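Subject: Re: [home-automation] so where's my laundry robot?
Date: 2025-01-25

On the list last night, somebody wrote:

> I've been hearing "five more years" since before I had kids, and
> the kids are in college now. A vacuum that eats socks is as far as
> we've gotten. Can anything on the market fold a towel yet? A real
> one, out of a real dryer, not a demo towel.

Short answer, no, not at a price you or I would pay. Longer answer, it's a lot closer than it was last May, when I wrote that grumpy post after the Estthorpe show (sorry to whoever I argued with about dishwashers!).

I watched the Skavari arm there do towels for most of an afternoon. It managed 19 in a row and then got a bath mat by mistake and just sort of stood there holding a corner. The slow part is always the start. Once it has two corners it's fine, but finding them in a heap takes it forever, and you and I do that without looking.

What has changed is where the training comes from. A lot of it is people's hands now, with markers and sensors strapped on, doing plain old chores at a plain old table.

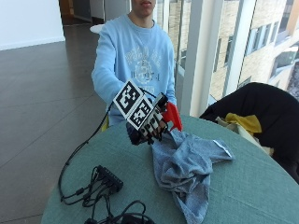

Sensor glove with the tags on the back of the hand, towel in a heap.

I like this approach a lot more than the old way, where somebody wrote rules for every fold. The catch is how much of it you need. The Pirier write-up used 400 sessions for washcloths only, and then it fell apart on anything with a fringe. My own basket on a Sunday has fitted sheets in it, so you can guess how I feel about that.

On the shop side things look better. My brother-in-law's place got a Chmielewska unit for bagging shop rags, and it runs most of a shift with one person nearby to unjam it. But those rags are all the same size and nobody cares if they're crooked.

So keep folding for now. If anyone has tried one at home with mixed laundry, write back, I'd love to hear how it did with socks.

> Also does anyone still have the manual for the old hallway sensor?

I do, will scan it this week.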